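Hinov Young Makers — how stuff works, sheet 5

# How do you look after a gripper?

A gripper is a robot's hand. Some of them can be held by a person too, one in each fist. You do the moving, the gripper does the pinching, and a robot can learn from it later.

Two fingers. Some pads. A body to hold it all together. Not much to it! But it still needs looking after, same as a bike.

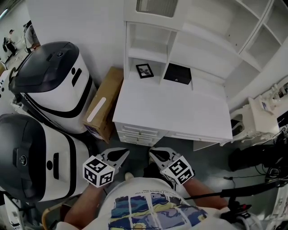
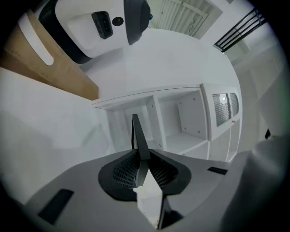 *Photos: Gralthorpe Workshop / Hinov Young Makers*

**The fingers**

Start here. Always the fingers. In the first photo they open in a V shape, and there are black pads on them. Pads are the grippy bit. Metal or hard plastic on its own would let a smooth cup slide straight out.

Pads get dusty. Fluff, crumbs, hair — all of it sticks. Dusty pad = slippy pad. So wipe with a damp cloth, then let it dry. No soap, it leaves a film.

Look for cracks too. A pad with a split in it gets swapped, and you swap both sides at once so they match. One old and one new will pinch wonky.

**The cubes with the funny squares**

See the white cubes in the first photo? The black and white patterns are called markers. A bit like a barcode, only chunkier. A camera spots the pattern and a computer works out where the gripper is and which way its tilted.

So keep your thumbs off! A smudge or a scratch can hide part of a square. A peeling corner is even worse, the pattern bends and the computer gets muddled. If a cube gets knocked and twists round, the sums come out wrong until somebody sets it up again.

**The view from the gripper**

Second photo is what a camera on a gripper sees. Everything looks bendy. Straight shelves go curvy near the edges. A very wide lens does that, it squeezes a lot of room into one picture. The dark pointy thing in the middle is a finger.

Clean the lens with a soft dry cloth. Small circles. Not your sleeve (everyone uses thier sleeve).

**Check it works**

At Gralthorpe we use the Jakubowski list, it's taped inside the cupboard door:

- Open and shut it 5 times, slowly. Listen for clicks.
- Pinch a sponge. Does it stay put?
- Wiggle each finger. Loose? Tell a grown-up, they've got the screwdriver.
- Look at every marker.
- Write it in the book.

After around 100 hours of use ours gets the long service, pads off and everything. Next one's in October.

**Words to know**

Calibrate — set something up so its measurements come out right.

Pad — soft part on a finger.

Marker — pattern a camera can find.

Next sheet: the Fostmont conveyor belt and why it squeaks.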